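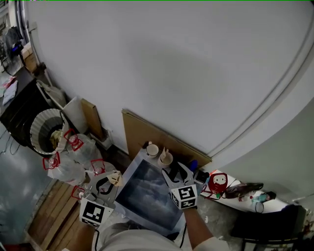 *The corner before I started: jugs, bin, cardboard and a picture that never got hung.*

# How I Clear Out a Junk Corner in One Afternoon

Every place I've ever lived has had one of these corners. You set down a box, then an empty jug, then a cup you'll totally take back to the kitchen later, and a month goes by. Mine got bad enough in July that my friend Benito asked if I was moving out!

So I finally worked out a routine, and I've stuck with it ever since (mostly). You'll need a trash bag, a recycling bag, one empty box and a damp cloth. Set a timer for 20 minutes if you're the type who wanders off – I am very much the type who wanders off.

## Step 1: Take the small stuff off the big stuff

Cups first. If there are cups sitting on your picture frame, they go straight to the kitchen before you do anything else. Then I lift the picture and put it somewhere it can't get stepped on. I use the bed, face up, and I do not put anything on top of it, because that's how I scratched the last one.

## Step 2: Deal with the jugs

I keep my water jugs for refills, the clear kind with the red handles, and they multiply. Pick how many you really use in a week and let the rest go. I kept two. Rinse the keepers and leave the caps off overnight, then find them a shelf or the bottom of a closet. The others go in the recycling, and if they take squashing, squash them, or they'll fill the whole bag before you get to anything else.

## Step 3: Flatten the cardboard

Big sheets leaning on the wall look harmless and eat up so much room. I save one good flat piece for mailing pictures or catching paint drips, and the rest gets cut down and tied with string. Check your local rules on size. Mine have to be small enough for one person to carry, and I learned that when the whole stack got left at the curb.

## Step 4: Go after the little paper bits
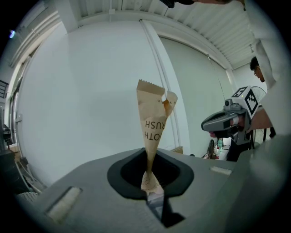 Small packaging is what slows me down the most, so I do it all in one go at the end. Sleeves, tags, receipts, the papers on top of the cabinet, all of it in one pile. Plain kraft paper, like a crumpled toothbrush sleeve with half the lettering lost in the fold, goes in with the cardboard where I live. Anything shiny or plastic-coated I put in the trash. Loose papers get a quick yes or no, and the yeses go in the empty box to be filed on another day.

## Step 5: Empty the bin last

I used to empty it first and then fill it right back up again. Now I wait, tie up the bag, wipe down the bin and put in a fresh liner. Then run the cloth along the baseboard and hang that picture if you've got a nail handy. I still need to buy nails.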